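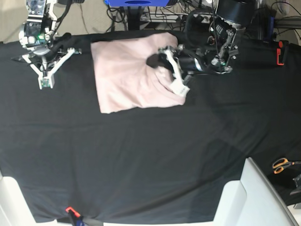 Two recorders drift apart over a choir concert: fix the speed or cut and slide?

Posted in Recording and Playback
Tags: choir, stereo recording, sync, sample rate

tenor_with_cables

I record our chamber choir's concerts for the singers and for the archive. For the last concert, in the church at Falthorpe, I used two separate devices because I did not want a cable running up the center aisle.

Setup:

Main pair: two small-diaphragm condensers on a tall stand behind the conductor, going into a Trolla four-channel recorder.
Spot: an Irkex handheld on a short stand near the organ case, using its built-in microphones. I wanted it for the organ and for the soloist, who stood on that side.

Both were set to 48 kHz, 24 bit, WAV. I checked the file properties afterward and both files report 48 kHz. Both ran without a stop through the first half, which was nearly 20 minutes of continuous music with no applause between movements.

In the editor (Bai, desktop version) I lined up the two files using a hand clap from before the first piece. At the start they match. By the final chord of the last movement, the handheld is 331 ms late. It is audible as a distinct slap on every consonant. On the word "rex" you hear the x twice.

What I have tried:

Lining up on the final chord instead. Then the opening is wrong by the same amount.
Lining up in the middle. Both ends are wrong by half the amount, and it still sounds like two choirs.
Converting both files to 44.1 kHz before importing. No change.

I can see two ways forward. One is to stretch or shrink the handheld file so that it fits. The other is to cut it at rests and slide each section into place. I am concerned that stretching will change the pitch, because the organ is in the recording and any mismatch should beat against the main pair. I am concerned that cutting will be obvious in the reverb, which is long in that building.

Which is the normal method? And is one of the recorders defective?

Comments on this post:

loft_hum: Late meaning the same event shows up later on the timeline in the handheld file? Please confirm the direction before anyone gives you a ratio.

tenor_with_cables: Yes. Same chord, further to the right on the timeline. The handheld file is longer.

loft_hum

Neither recorder is necessarily defective. Each one has its own crystal that sets the sample clock, and no two crystals run at exactly the same rate. A file marked 48 kHz was captured at something close to 48 kHz. The header stores the nominal rate, so the file properties will not show you the error. Your difference works out to 276 parts per million if I take the duration as a full 20 minutes. That is on the high side, but I have seen it with inexpensive handhelds, particularly when one unit is warm and the other is next to a cold wall.

Converting both files to 44.1 kHz did nothing because the converter believes the header. Both files were scaled by the same factor and the error went along with them.

Use a speed change. Do not use time stretch. These are separate functions in most editors and the difference matters:

Time stretch keeps the pitch and changes the duration by processing short overlapping pieces of the sound. It can smear consonants and it alters the phase relationship between channels. On a choir in a reverberant room you will hear it.

Speed change (also called varispeed or plain resampling) changes duration and pitch together, as if the tape ran faster. It leaves the sound otherwise intact if the resampler is decent.

On your pitch concern: the handheld's clock ran fast compared with the Trolla's. It took more samples than it should have for the same stretch of music, so on playback the file is too long and its pitch is slightly too low. A speed change that corrects the length corrects the pitch at the same time. The mismatch you are worried about is in the files now, and the speed change removes it. The size is under half a cent, so it was never going to be heard as out of tune, although a sustained organ pipe may show slow movement in the sum.

Procedure:

Work on a copy of the handheld file. Keep the original untouched.

Find a sharp event near the start that is clear in both files. The clap is good. Note its position in samples in each file.

Find a second sharp event as close to the end as you can. Avoid a held chord, because the onset is soft and the two microphone positions hear it differently. A dropped folder, a hard final consonant or an organ key release will serve.

Subtract to get the distance between the two events in each file. Call them H for the handheld and M for the main pair.

Speed factor is H divided by M. It should come out slightly above 1. Enter it with as many decimal places as the editor takes. Three decimal places is useless for this. You need at least six.

Render, realign on the clap, then check the middle. If the start and end match and the middle is out, the drift was not linear, which happens when one unit warms up during the take. In that case, split at the midpoint and work out a factor for each half.

Choose the main pair as the reference and leave it alone. Neither clock is "right" in an absolute sense, so the better recording should be the one that is not processed.

One caution. If the handheld stood well away from the main stand, the two will never match exactly for every source. Sound travels a little over one foot per millisecond. The organ reaches the handheld first and the sopranos reach the main pair first. Match on a source near the middle of the choir, or match on the thing you want the spot for and keep its level low.

Comments on this post:

tenor_with_cables: Bai has a percentage field for speed, and it rounds to two decimals. Is that enough?

loft_hum: No. Two decimals of a percent is one part in ten thousand, so your correction would round to 0.03 where you need 0.0276. Over the whole half you would be left with an error of nearly 30 ms. Look for an option to set the new length in samples. If there is none, run the file through a command-line resampler and import the result.

tenor_with_cables: Found it. It is under the clip properties and takes a length in samples.

basso_profundo_k

Just cut it. I do all of ours this way. Zoom in, cut at the rest, slide it over, crossfade. Takes an evening. You will not hear it unless you are looking for it.

Also the handheld is probably worn out, I would replace it.

Comments on this post:

loft_hum: Cutting works for spoken word and for pieces with real silence between phrases. With a long reverb there is no silence at the rests, and inside each section the drift continues. To keep the error under 20 ms he would need a cut roughly every minute, in music that may not offer one. A clock error also does not mean the unit is worn out.

basso_profundo_k: Never had a complaint

row_c_alto

The speed change is correct for the file you have. For the next concert, some ways to avoid the problem, in the order I would try them:

Put everything into one recorder. You have four inputs and are using two. A long balanced cable along the side wall, taped down, will carry a microphone signal the length of most churches without trouble. All channels then share one clock and there is nothing to align.

If a cable is impossible, look for clock or timecode input on the recorders. Be careful with the second. Timecode alone stamps the start of the file and does not hold the sample rate steady in most small units, so it gives you a good start and the same drift.

If you must use two free-running devices, clap at the start and again at the end, before anyone stops recording. Stand midway between the two microphone positions for both claps. It is much easier to measure from than a consonant. For an evening concert ours is done at the sound check and after the audience has left, with both units rolling all the way through. The files are large but storage is cheap.

Switch both units on well before the first piece so they reach a steady temperature.

You might also consider leaving the spot out. Listen to the main pair by itself for a day before deciding. For a chamber choir with one soloist, 3 or 4 dB of gain riding on the main pair during the solo may do what you wanted from the handheld.

Comments on this post:

tenor_with_cables: Used the sample-length field and the two-event method. Start, middle and end now agree to within a few milliseconds and the doubled consonants are gone. I kept the spot in for the solo movement only. Will price a cable before the June concert.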